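**Ilar open day at the Vullwood building – who went?**

**mossbank25**
Went to the Ilar open day in Vullwood on 28 July 2019 and figured I'd write it up, as a few people here asked. It was free, you signed in at the desk and got a paper badge. Groups of 25 were taken upstairs and you got 40 minutes on the floor. Most of that was the two-arm table with the plastic food. The rest was a talk about a gearbox that I couldn't hear from the back.

Parking was in the Akpan lot across the road. Do not use the one behind the loading dock, they were putting notes on windshields.

**gearlash**
I was in the second group. Same talk, and I was at the front, so you didn't miss much. It was mostly backlash figures and a slide with a chart that had no units on it.

The table was worth the drive. I build conveyors for a living and I don't often see arms that small doing anything I'd call work.

**tin_hat_pete**
Is it work, though? It's toy fruit in a box. I saw the same kind of thing at the Sondton show in November and came away thinking a kid could do it faster.

**gearlash**
A kid could. The kid is not the comparison. Fruit is all different shapes and the box is clear plastic, and clear plastic is a pain for any camera. We have had sensors at my plant miss clear trays for 6 years.

**tin_hat_pete**
Then use an opaque tray. That's what we did. Problem solved for the price of a tray.

**gearlash**
You don't always get to pick the tray. Ours come from the customer.

**mossbank25**
I asked the guide about speed. She said speed wasn't what they were looking at this year and they care more about whether it can be repeated with the items moved. Take that how you like. I thought it was a fair answer. My group saw 3 tries. Two were good, and on the other one a strawberry ended up on the floor and she picked it up and started over.

**tin_hat_pete**
One out of three on the floor. I rest my case.

**halfpint_ohm**
Was there a person driving the arms or was it running by itself? I went to a different open day last year where it took a lot of questions before they would say.

**mossbank25**
For my group they said it was a person driving, and they said it up front. The self-running part was only on a laptop video downstairs by the coffee.

**gearlash**
Same for mine. I'd have liked to see it live, but I'd take a plain answer over a staged one.

**halfpint_ohm**
OK, that's fine then. My complaint last time was the not saying. Could you get close? I'm short and I always end up looking at somebody's backpack.

**mossbank25**
Pretty close. There was a strip of carpet you had to stay behind, and the guide moved people around so everyone got a turn at the front. Bring ear plugs if you mind the compressor in the next room. I minded it.

They let us take pictures and also put some on the visitor page afterward. Two for halfpint:
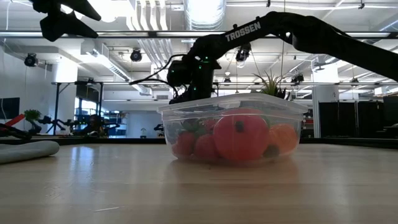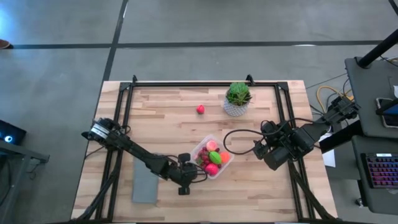 *Ilar open day, Vullwood. First one is the box with the tomato and strawberries, second is the whole table with both arms and a different mix of fruit.*

**halfpint_ohm**
Thanks. Didn't expect grapes. Do they pick those up one at a time or is that just filler?

**mossbank25**
Didn't see them try the grapes, so I don't know.

**tin_hat_pete**
I'd bet filler. I'll go to the next one if they run it by itself – otherwise I'll save the gas.

**gearlash**
The sign-up sheet for the next one was at the desk. I put my name down. No date on it yet.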